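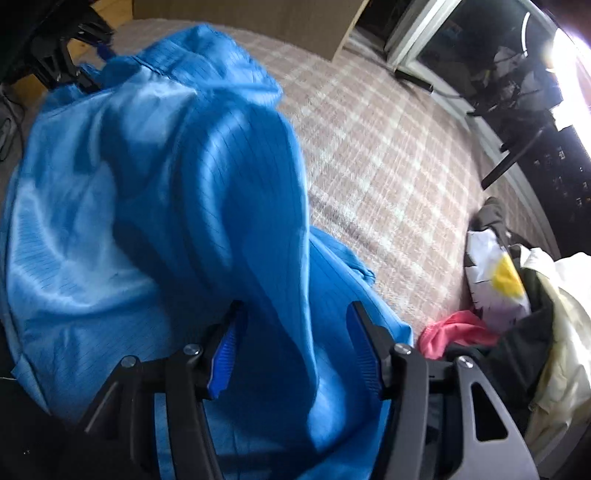 Clothes swap comes back on 28th May

After the good evening we had in April, the clothes swap at the Alva community hall will be repeated. Doors open in the afternoon and we close when the tables are cleared. Entrance is free for members, and guests are welcome too.

The rules are the same as last time, with one change. Each person can bring up to 15 pieces, washed and without big holes. For every piece you receive one paper ticket, and with one ticket you take one piece home. The change is for children's clothes: they don't need tickets any more, because in April many parents stayed with tickets in their hands and small sizes were finished very early. Please take only what your child can wear this year.

Winter coats we cannot accept now. We have no place to keep them until the fall, and the cupboard behind the stage is already full. Shoes are fine if the soles are good. Underwear and swimwear, please no.

In April 86 people came, which was more than the hall chairs could hold, so we will put benches from the garden along the wall. Fergus Morrison will again sit at the repair table with his sewing machine. He can shorten pants and change a zipper, but you must bring your own zipper in the right length. Last time several people waited for him a long time, so this time there is a list at the door where you write your name.

What is left over goes to the Nukura shop on the same evening. If you have a car and can drive two or three bags there, write it on the list also. Clothes hangers are still needed, the wire ones too.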